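What a cup has to do
Speaker notes, Macarena Daza
Esurlow evening talks, Fri 16 September

Slide 1. Title
Say hello. Check the back row can hear. 40 minutes of talk, 20 for questions. The test cups on the side table can be picked up at the end, please not during.

I make cups for a living at Grullov. Before that I made big bowls, which sold badly. Tonight is mostly about plain cups for cafés and homes: how they are shaped, why they break, and what to look for when buying one.

Slide 2. Where the numbers come from
Last year we sold 2523 cups. Most went to cafés, and the biggest single order was from Pruvik. A café cup gets washed several times a day, so faults that would take years to show up in a kitchen cupboard come back to me in months. Pruvik keeps the broken ones in a crate under the counter and I pick them up when I deliver.

Pass the crate photo sheet along the first row. Don't wait for it to come back.

Slide 3. Where cups break
Ask: where do you think most cups break? People say the handle. Let two or three answer.

In our crate it is the rim. Cups hit each other at the widest point, and on a flared cup the widest point is the lip. We moved the widest point down to the belly and made the lip a little rounder. The handle comes second. A handle usually goes at the top join, where it was stuck on too dry or wiped too clean.

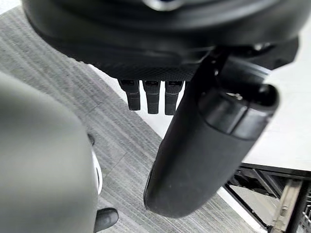 The cure for a bad join is boring. Handle and body need to be at the same stage of drying, and then the whole cup needs to dry slowly under plastic. In June we tried to hurry an order by leaving the doors open. We lost a full shelf. Cracks as fine as hair, all at the top join, and most of them didn't show until after the glaze firing.

Slide 4. The handle
Three kinds: pulled, extruded, cast. Show the drawings and keep this short, as the potters in the room know it and the rest don't need it.

What matters to the person drinking is the gap. One finger, two fingers, or the whole hand. A one-finger handle on a big mug is a mistake. The weight swings and the knuckle ends up against the hot wall. If you want a big mug, give it a big handle, or leave the handle off and make the wall thicker.

Many people don't use the handle at all. They hold the body, and the handle just sits there to one side. I used to think this was wrong. Now I glaze the body so it is pleasant to hold — satin, no ridges at palm height.
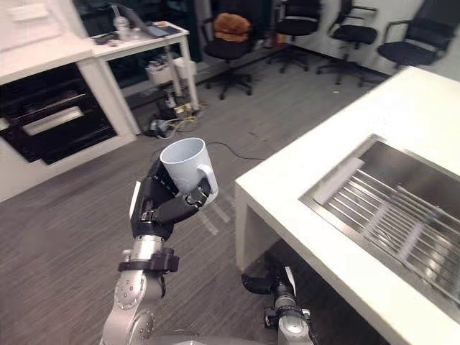
White ceramic mug held by the body, handle to the right.

Slide 5. Weight
Hold up the two test cups. Same volume. One is thrown thin, one is thrown thick at the base. Ask someone in the front to say which is heavier before they touch them.

A heavy base feels steady on a table and tiring in the hand. Café staff carry a stack of them all day and they will tell you. Pruvik sent back our first sample for this. I had been pleased with it. I trimmed the foot deeper and kept the wall the same, and that was the version they ordered.

Slide 6. The foot
The foot is the ring the cup stands on. Turn one over. It has no glaze, or it would stick to the kiln shelf. If it feels like sandpaper it will scratch your table. We rub every foot on a wet stone after firing. It takes seconds, and plenty of makers skip it.

Second thing about the foot: water. A deep hollow under the cup holds dishwater in the machine, and then you tip it over your sleeve. Cut a small notch or two in the ring and it drains.

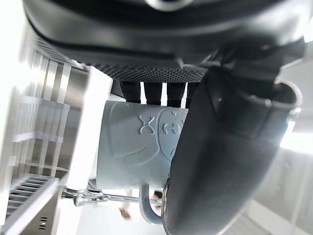
We cut two notches, opposite each other. One is enough if the cup always sits level, and cups in a rack don't.

Slide 7. Glaze and fit
Skip if past the half-hour.

Glaze and clay shrink at different rates as they cool. If the glaze shrinks more, it gets fine lines, called crazing. If the clay shrinks more, the glaze can flake at the rim. Crazing on a vase is fine. On a cup the lines pick up tea and go brown.

Our old Rätsep kiln fires cooler on the bottom shelf, so I put the liner glaze tests there. If it works at the bottom it works on top. This is true for my glaze. Don't write it down as a rule.

Slide 8. Letting go
A cup also has to be easy to put down. Sounds silly. Watch someone set down a cup with a tight handle: they tilt it to get the finger out and the last bit slops over. Leave room for the finger to leave straight.

Same with the outside wall. If it widens toward the top, the hand can open and lift away. If it narrows, the hand drags.

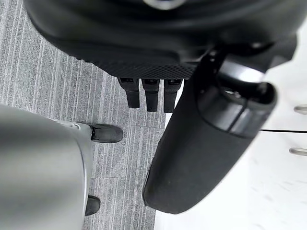 Black fingers side by side, pointing down.

Slide 9. Buying a cup
Pick it up with the hand you drink with. Run a finger around the lip and then around the foot. Tap it — a clear ring is good, a dull sound can mean a crack. Look at the top join of the handle under a light. Put it down on something flat and push the rim to see if it rocks.

Price comes last. I sell seconds from the workshop door and most have nothing wrong beyond a speck.

Slide 10. Questions
Repeat each question for the back row.

Likely ones: microwave (yes, ours, check other people's). Gold rims (no, I don't do them). Mending a handle with glue (fine for pencils, please not for hot coffee). Classes (sheet by the door, next to the coats).

Collect the two test cups before leaving. Ask for the photo sheet back.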